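The slow return of the corner shop

By Marina Katsaros

The bell over the door at Kostlow Provisions is older than anyone who works there, and it still makes people look up. At half past seven in the morning it hardly stops. A man in a hi-vis vest wants rolls and the paper. Two kids have pooled their coins for one chocolate milk. A woman has come in for nothing in particular, as far as I can tell, and she stays for twenty minutes.

I grew up behind a counter like this one, in a milk bar my parents ran until the supermarket opened across the highway, and I assumed that whole way of shopping had gone for good. So it's been a joy to spend a month of winter driving around the small towns of the region and finding lights on in windows that were papered over ten years ago. Not everywhere, mind you. But often enough that I ran out of pages in my notebook!

Kostlow was the first stop. Igor Wieczorek bought the place in July with his redundancy money and a loan from his brother-in-law. It had been a general store, then a video library, then a place that sold spa parts, then empty. He kept the pressed tin ceiling and the old bell, and pulled out everything else. "I wanted to sell onions," he told me. "You couldn't buy one onion in this town. You had to drive 81 kilometres there and back and buy a bag of them."

He sells onions now, singly if you like, out of a trough under the window. He also sells fishing line, birthday candles, tinned tomatoes, reading glasses, and a rye loaf made by Remigiusz Kaczorowski, who lives two streets back and bakes in what used to be his garage. The rye is called the Głowacki, after the village his grandmother's recipe came from, and it's dark and sour and keeps for days. I bought one on the way in and had to buy another on the way out.

What I love about these shops is how strange the stock gets. A supermarket range is decided a long way off by people looking at sales figures. A corner shop range is decided by whoever leans on the counter and asks. Igor keeps a school exercise book by the till where customers write down what they couldn't find. There were 182 entries the morning I read it, in every sort of handwriting, and he'd ticked off most of them. Crumpets, tick. Hearing aid batteries, tick. "Good mustard", with "good" underlined twice, tick. Somebody had asked for a pony. No tick yet.

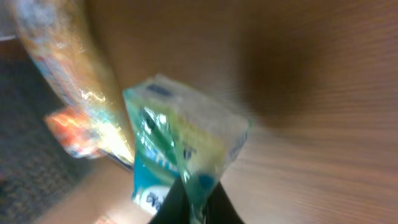
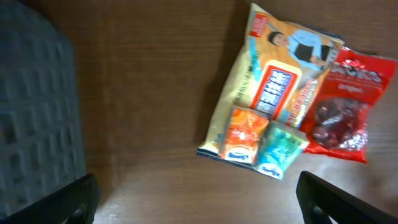
Top: something in a crinkly teal and green wrapper. Bottom: a grey crate with room beside it on the tabletop.

An hour up the road, the Eden Store runs on a completely different idea. It belongs to 331 households, each of which put in the same small amount and got one vote. The manager is Tarcísio Brito, a former ship's cook with a huge laugh, and he answers to all of them. He says the annual meeting is the best night out in town, and that last year's debate over whether to stock a second brand of tea went past ten o'clock.

Tarcísio took me through the sums on the back of a flour bag. A small shop pays more for nearly everything, and it can't win on price with the big weekly shop, so he doesn't try. He wants the second trip of the week, the one where you've forgotten the butter or your sister has rung to say she's bringing the kids. He puts his effort into fresh things, and into hot food between eleven and two. The chicken and leek pie was gone by a quarter past twelve on the day I visited. I got the last sausage roll and felt very lucky about it.

Freight is the hard part, and everyone I met wanted to talk about it. Trucks that fill supermarkets don't like stopping for three boxes of yoghurt. The answer out here has been Hundik, a delivery run started by Leopoldo Arriaga with one refrigerated van and a thermos. He now carries orders for six shops on a single loop, leaving the markets before dawn and getting back in time for school pick-up. Along the way he moves all sorts of other things between the towns: library books, a repaired clarinet, a tray of seedlings on the passenger seat with the belt done up.

I rode with him for a stretch of it, past frosty paddocks and one very determined goat. At each stop there was a key under something and a note on the bench. At Eden the note asked for more lemons. At Kostlow it said the pony was still outstanding.

Leopoldo tucked that one behind the sun visor with the others and put the kettle on in Igor's back room. Remigiusz came in with the first of the rye, still warm, and somebody found the butter. By the time we'd finished, the bell had started up again.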